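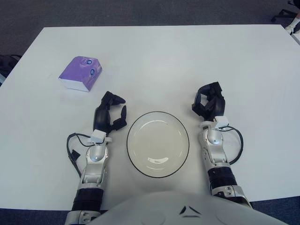
Week 5: Collecting demonstrations for the tabletop task

Hello again. These notes go with the second practical and they pick up where I ran out of time in the lecture, so if the beginning feels a bit sudden, go back to the last two pages of Week 4 (the part on action spaces) and then come here. I've put in more than you strictly need for the assessed work, mainly so I don't have to repeat it all in the lab at nine in the morning.

The task

We're using the two-armed robot at the white table, and the instruction for the basic set is "put the tissues on the plate". It sounds like nothing at all. Please don't be fooled! A pack of tissues is soft, it gives when you squeeze it, and a plate with a raised rim is a lovely thing to catch a fingertip on. I picked it for the course after trying it with last year's group, who started with stacking cups and spent most of the practical picking cups up off the carpet.

Each run of the task, from the start pose to the end pose, is one episode. An episode is stored as a camera stream, the joint positions of both arms and hands, the commands that were sent, and the written instruction. All four have to share a clock. Karabo Shabalala wrote the recorder we use, which is called Tireck, and it refuses to save an episode if the streams drift apart. If it refuses, let it. Don't go round it by saving the streams separately and gluing them together at home (I can always tell, the arm starts moving before the command does).

Before you record

Lay out the objects first, then bring the arms to the start pose, then start Tireck. In that order, because the learner shouldn't see your hands. Check that the plate is inside the reach of both arms. Type the instruction before the episode and read it back to your partner.

You'll be working in pairs. One person drives, the other keeps the log and calls out the layout from the sheet. Swap after every block. A block is 13 episodes, and there's a short break between blocks which I would really like you to take — tired drivers make jerky demonstrations, and the learner will copy the jerks along with everything else.

Where to put things

Last year the whole class placed the plate dead centre, every time, as neat as a dinner party. The policy we trained did beautifully until Rania Kettani moved the plate a hand's width towards the far side of the table, at which point it tried to put the tissues down on bare table. It had learned a place and had taken no notice of the plate.

So you now get a layout sheet. It's made by a little script called Gumede that draws positions at random inside the reachable area, plus an angle for the tissue pack. Follow it even when it gives you something awkward. Especially then, really. The angle matters more than people expect, as a pack lying square to the hand and a pack turned away from it need quite different wrist movements, and if you only ever record the easy one you'll only ever get the easy one back.

We also swap the dish. Some blocks use the white plate and some use the clear glass bowl, and the instruction changes to match ("put the tissues in the bowl"). The glass is a pain. The table is white, you see straight through the bowl to it, and much of what the camera has to go on is the rim and a few reflections. I want it in the set for that very reason, and it makes a good exam of whatever vision encoder you choose in Week 7.

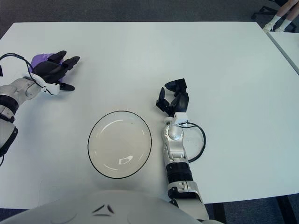

How many episodes do we need before training is worth trying?

For one task with one dish, I'd start training at 168 episodes and look at how it fails before recording any more. The failures will tell you which layouts to collect next, and that's much better value than another long afternoon of whatever you happened to record first.

The full course set, with everything from the previous groups in it, stands at 3,049 episodes. You'll all have read access to it on Kemiser from the start of December. Your own episodes go into a separate folder until I've looked through them.

Driving well

A few things I find myself saying in every lab.

Move at a steady pace and don't stop to think in the middle. If you need to think, do it before the episode starts. A long pause over the table gets recorded as a perfectly sensible thing to do, and then you have a policy that hovers and hovers and never goes down.

Choose the hand that's nearer to the object and stick with it. Both hands can reach the middle of the table, and if half of you use the left and half use the right for the same layout, a simple learner will average the two and do something silly in between. (There are learners that cope with this, see Week 8, but let's not make life hard for ourselves yet.) The hand you aren't using should stay open, off to its own side, and as still as you can keep it.

Close the fingers gently. The pack will squash, and once it's been properly squashed it doesn't look the same in the next episode. Bring the thumb over first, let the other fingers wrap round, then lift a little and wait a beat before you travel. That beat is the one pause I do want, as it gives us a clean moment to mark as "grasped" when we label.

Go over the rim, then down. Dragging the pack across the edge of the plate works about as well as you'd think.

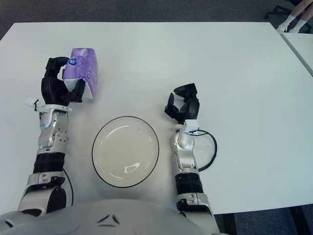

Figure 3. Left hand holding the tissue pack, right hand open.

What to do when it goes wrong

You'll drop things. Everybody does. The question is whether to keep the episode, and my answer has changed over the years. I used to throw out anything with a slip in it. Then Thulani Pretorius, who was a student on this course at the time, kept a pile of episodes in which he fumbled the grasp, opened the hand, went back and picked the thing up properly. We trained with and without his pile. With it, the policy would try again after a miss, and without it, it carried on to the plate with nothing in its fingers.

So, the rule for this year:

Keep it if you dropped the object, recovered, and finished the task. Tag it "recovery".
Keep it if you failed and couldn't finish, but tag it "fail" and write one line on why. These stay out of the training set and we use them in Week 9 for the success detector.
Delete it if somebody reached into the workspace, if the instruction was wrong, or if you forgot to start from the start pose.

Please don't act out mistakes to get more recoveries. A pretend fumble looks nothing like a real one, and I'll get round to deliberate perturbation in Week 6 with a proper method for it.

Labelling

Do it on the same day if you possibly can. Open your block in Stakex, step through each episode and mark four moments: start of reach, grasped, over the dish, released. You and your partner should label the same 5 episodes separately and compare before you split up the rest. If your "grasped" marks are far apart, talk about it and agree a rule, then write the rule at the top of your log so I can see what you decided. I don't mind much which rule you choose. I mind a great deal if there are two of them in one folder.

A word about the log itself. Layout number, dish, hand used, driver, tag, and anything odd. "Odd" includes things that seem too dull to mention, such as a blind being opened halfway through a block. Refilwe Pretorius (no relation to Thulani, they're both fed up with being asked) spent most of a project hunting for the cause of a dip in success that came down to a change in the afternoon light, and one line in a log would have saved her the trouble.

For next time

Record two blocks with your partner, one per dish. Label them. Then look at a plot of all your plate and bowl positions together and bring it with you, along with a sentence or two on where the gaps are. Booking sheet for the robot is on the lab door as usual, and Bongani Swanepoel is the person to ask if an arm won't home. Try switching the arm controller off and on first, though. He'll ask you if you have.

Reading: chapter 4 of the course reader, on behaviour cloning and how small errors add up. Skip the proof on the first go and come back to it once you've done some driving.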